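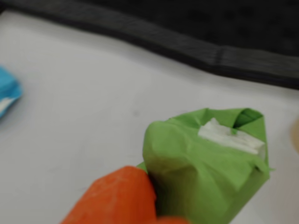 Gripper and Camera Trials, Fallon Bench
Progress report, December 2018

Work this period compared 2 jaw shapes for the Fleury arm on paper-wrapped blocks. Consolacion Catacutan logged 909 grasp attempts across both. The broad jaw held soft folds better; the narrow jaw slipped at the corners. 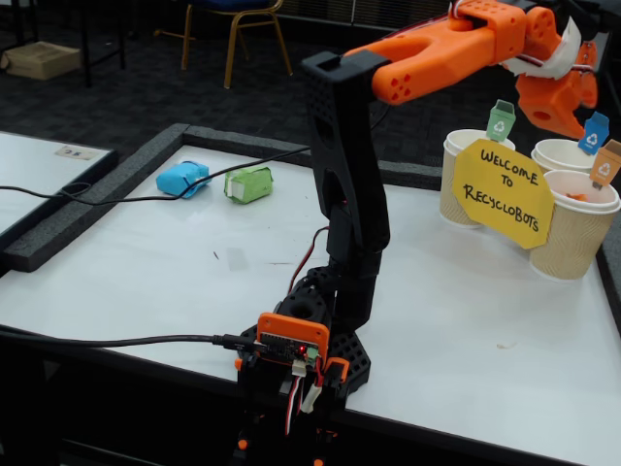 Fig. 2. Arm clamped at table edge, blue and green blocks at left, tagged cups at right.

Controller faults stopped 11 runs. Aarne Laitinen traced most to servo connectors, and these will be replaced in January. The wrist camera view was usable at close range, with poor focus on the nearest objects.

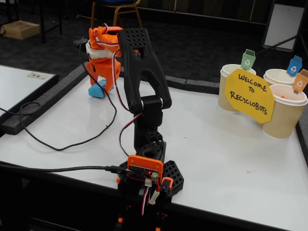

Fig. 3. Arm and controller board, cups and sign at right.

Remaining: repeat both jaws at lower speed, then report grasp rates to Endimis.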